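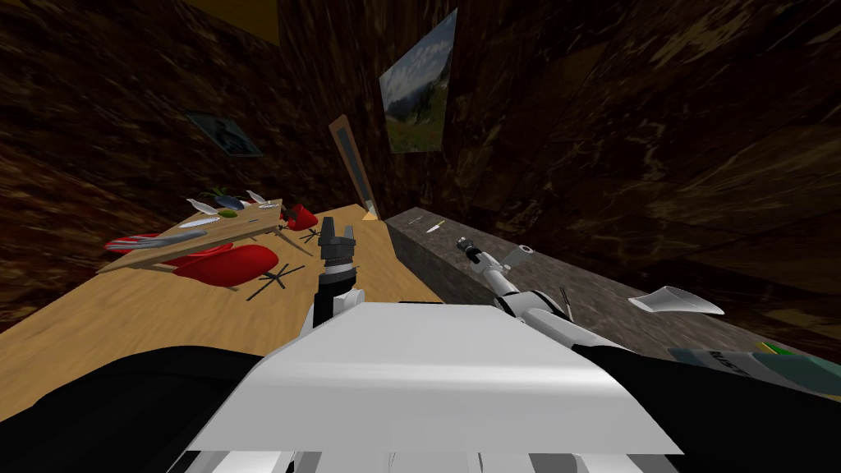 Motorcycle Rider Training, Unit 3: Gloves and Hand Protection
Instructor: Annapurna Kurup
Revised 20 April 2019

Students should read this handout before the range session. Gloves are required for all riding exercises, including slow-speed work.

3.1 Fit
A riding glove should be snug across the palm, with a little room at the fingertips. Check the fit with the hand curled as if around a handlebar. Material that bunches in the palm will tire the hand on rides of over 30 minutes.

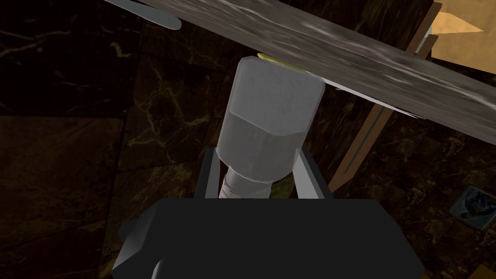 Upright cylinder held between two gripper fingers.

3.2 Closures
A glove that can be pulled off with the wrist strap fastened is not acceptable for this course. Fasten the strap first, then the cuff. Gauntlet cuffs may go over or under the jacket sleeve — under is warmer, over sheds less rain into the sleeve when the arms are raised.
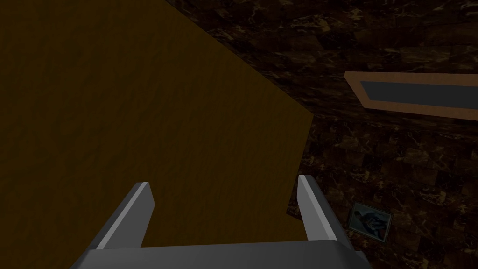 Short-cuff gloves are permitted in dry weather, provided that no skin shows at the wrist when the rider reaches for the bars. Students with long arms should check this while seated on the motorcycle.

3.3 Lever Control

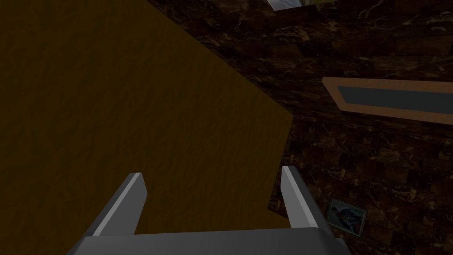 Thick winter gloves reduce feel at the clutch and front brake. Before moving off, open the hand fully, then close it on the lever several times. If the glove resists at that point, choose a thinner pair.

Loaner gloves may be reserved through Dale McIntyre. Bring your own pair to Unit 4 if you have one.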